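# Batano hand-held gripper kit, built at home

I bought the Batano kit in December to collect grasping data for a small arm I'm putting together. It comes as printed parts, a bag of fasteners, two soft finger pads and a mount for a wide-angle camera. Mine cost 105 euros from Listby, plus 2 for a spare set of screws. You supply the camera and a screwdriver.

The manual says an evening. I needed two. Step 21 has you fit the brackets before the linkage, and I had to take them off again because the linkage would not go past them. Do the linkage first. The screw holes on the left bracket were tight and I cleaned them out with a hand drill from Jula. Everything else went together as drawn. 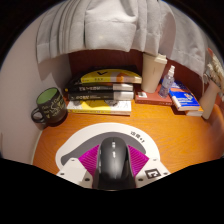 The pads are the best part of the kit. They are ribbed and soft, and they hold paper and smooth plastic without much squeeze. I practice on whatever is on the desk. A tall tumbler is easy. The small spray bottle is harder, as it turns in the fingers if I grab it too high. Books lying flat are the worst, and a stack of them takes a lot of wrist work. Thin covers slide out unless I come in from the spine.

The square marker on the bracket is a sticker, and mine started to lift at one corner after a week. A drop of glue fixed it. Tracking was fine after that: of 105 short recordings, 97 had usable finger positions. The bad ones were all made after dark with only the desk lamp on.

The handle is too thin for my hand. I wrapped it with tape. A friend has the Avotiņš version, which has a thicker handle but harder pads, and I would still take this one.

Four stars. I took one off for the assembly order in the manual.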